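**Ticket: walking tour audio, Murilach Architecture Days**
Opened by: Kaisu Laaksonen (program office)
Assigned to: Miłosz Olszewski
Priority: high
Status: resolved, one item left open

## Problem as reported

Visitors on the Old Harbor walk are hearing the wrong recording at several stops. The guide app is supposed to start each recording when the phone comes within range of the building. At the customs house it plays the text for the grain store. At the Hämäläinen building it plays nothing until people are already past the door, and then it starts in the middle of a sentence. The printed map is right. The stop list in the app is also right if you tap a stop by hand.

Two guided groups were affected. Aisling Tierney led both and switched to reading from her own notes. She sent the following:

> Customs house: grain store text every time, on my phone and on most of the group's. Fish hall: fine. Hämäläinen: silent, then late. Stop 8 (bathhouse): played twice in a row. I had people asking me which building they were supposed to be looking at.

The festival opens to the public in full on the weekend, and the harbor walk is the one most people have signed up for, so this needs to be fixed or the automatic playback has to be turned off.

## Setup

- Guide app: Justedik, visitor version, downloaded from the festival page
- Stop data: exported from the program office spreadsheet, loaded through the Nullex admin page
- Triggers: location only, no beacons on this route
- Audio: one file per stop per language, English and Finnish

The other walks (Railway Suburb, Churches, Courtyards) use the same app and the same admin page. No complaints on those.

## Log

**March 28, 2019, 9:10, Miłosz**
Took the ticket. Loaded the route on the test phone and tapped through all stops by hand. Every stop plays its own text in both languages, so the audio files are matched up correctly. The fault is in the triggers.

**9:35, Miłosz**
Checked the stop positions on the admin page against the city map. Customs house and grain store are across a narrow street from each other. Both have a trigger circle of the default size, and the circles overlap over nearly the whole street. Whichever one the phone picks first wins. The grain store is earlier in the export, so it usually gets picked.

Asked Kaisu whether anyone had changed the circle size. She says no, it was never set for this route. On the Courtyards walk it was set by hand for each stop last year, and those values carried over.

**9:50, Kaisu**
Confirming that. The harbor route is new this year and was put together from the spreadsheet only. There is no column for circle size in our template. I did not know there was such a setting.

**10:20, Miłosz**
Reduced the circle for both stops and moved the center points to the sidewalk on the side where people stand. They had been placed in the middle of each building. Saved and published. Asked Remo Mazza to walk it, as he is down at the harbor putting up signs.

**11:05, Remo**
Walked it with my own phone. Customs house still plays the grain store text. Same as before.

**11:15, Miłosz**
Asked Remo to close the app fully and open it again. The route is saved on the phone the first time it is opened and is not fetched again while the app stays running.
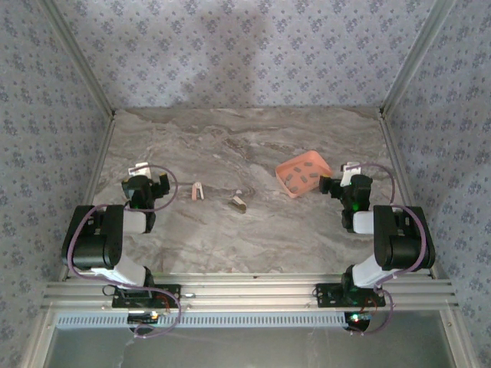 **11:30, Remo**
Closed and reopened. Customs house is now correct. Grain store is correct. I crossed the street in both directions and it switched the way it should. Fish hall is fine. Did not get as far as the Hämäläinen building, I have to finish the signs at the ferry steps first.

**11:40, Miłosz**
Good. That means anyone who opened the route before today has to restart the app. Kaisu, can we put a line about this on the festival page and on the board at the starting point?

**11:45, Kaisu**
Yes. Suggested text: "If you have used the harbor walk before, please close the guide app and open it again before you start." Will send it to Lauri Saarela for the Finnish version.

**12:30, Miłosz**
Looked at the Hämäläinen stop. The position in the spreadsheet is for the street address, and the street address is on the courtyard side. The walk comes along the quay and stops in front of the main facade, on the opposite side of the block. The phone only gets into the circle when people turn the corner. This explains the silence.

It does not explain why the recording starts mid-sentence.

**13:10, Miłosz**
Found the second part. The recording for this stop has a long silent lead-in followed by the spoken title, and the app has an option called "skip silence" that was switched on for the whole route. It cuts the silence and also the title and the first words after it. Switched it off. The other walks have it off as well.

**13:20, Aisling**
Please leave the title in. It is the only place where the architect's office is named, and people ask.

**13:25, Miłosz**
Title is in. Nothing has been cut from the file itself.

**14:00, Remo**
At the Hämäläinen building now, standing on the quay. Restarted the app first. It begins when I am level with the third window, with the title. From the courtyard side there is nothing, which I take it is what we want.

**14:05, Miłosz**
Yes. Moved on to stop 8.

**14:40, Miłosz**
The bathhouse is in the route twice. Row 8 in the spreadsheet was copied when the opening hours were added, and the copy has the same position and the same audio. The app hides the duplicate in the stop list, which is why it could not be seen when tapping through by hand. Deleted the copy and published again.

**15:15, Aisling**
Walked the full route from the starting point with 3 phones: mine, the office phone, and one borrowed from a student. All stops in the right order, each one once. On the office phone the fish hall came in a little late, but it was the right text and it started from the beginning. I am comfortable using it with a group.

**15:30, Lauri**
Finnish notice is done and on the page. While checking it I listened to the Finnish recording for the ferry steps. It says the shelter was built before the fish hall. The English says after. The printed program also says after. Is this known?

**15:40, Kaisu**
Not known. I will ask the city museum. The Finnish text was revised late and I think the recording was made from the older draft. Leave the file as it is for now.

## Cause

1. Trigger circles left at the default size on a street too narrow for it.
2. Stop position for the Hämäläinen building taken from the street address, on the wrong side of the block.
3. "Skip silence" switched on for this route.
4. Duplicate row for the bathhouse in the spreadsheet.

## Changes made

- Circle size set by hand for all harbor stops
- Center points moved to where the group stands
- "Skip silence" off
- Duplicate row removed from the admin page and from the spreadsheet
- Restart notice on the festival page and on the board at the starting point

## For next year

Add two columns to the route template: circle size and standing point. The address can stay for the printed map, but it should not be used for the trigger. Any new route should be walked once with a phone before the first group goes out, with the stops left to start by themselves. Tapping through the list at a desk does not test the triggers.

## Still open

Finnish recording for the ferry steps, order of construction. Waiting on the museum. Owner: Kaisu.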